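Progress report no. 2, Plaltent demonstration project
Prepared for the Vernance small grants office
03/08/2022

Hi all! I promised you a proper write-up once the open day was behind us, so I'm putting it down while I still remember most of it.

First, the money. We've spent $300 of the outreach budget, mostly on printing, extension cords and a truly unreasonable amount of coffee. The other $200 is still sitting there, and I'd like to hold it for the May visit if that's okay with you.

The open day ran for 5 hours at our Parry site. I had planned on short talks with a demo after each one, but people kept drifting over to the screens while I was still on my slides (fair enough, I would have too), so by lunch I'd dropped the talks and we just let folks watch and ask. Much better! The visitors from Plomov stayed the longest and had the toughest questions, mainly about how we decide that a grasp in the simulator is worth trying on the real arm. I didn't have a great answer. We have a checklist, but it's more of a habit than a method, and I've put it on the work plan for next quarter.

The real arm was up for the whole afternoon apart from one stop, when a cable came loose behind the controller. Plugged it back in, lost a few minutes, no harm done. 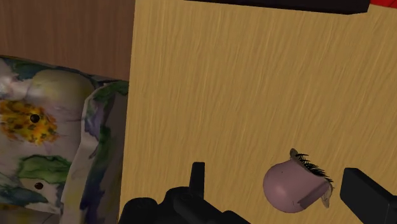 Our simulated tabletop tasks are further along than I told you in the last report. The wood grain and the fabric look good enough now that a couple of visitors asked which room it was, and I was pretty pleased with that. What got the most discussion was approach and centering. Take the little pink piece with the row of black bristles: the two fingers are on either side of it without touching, but the right one is far closer than the left, so just closing evenly from there could push the piece before it's held. We want the planner to fix that kind of offset before closing, and that's the main job between now and May.

Still open: the visitor feedback forms need typing up, and I owe you the updated equipment list. I also need a yes or no on the $200 before I book anything for the May visit.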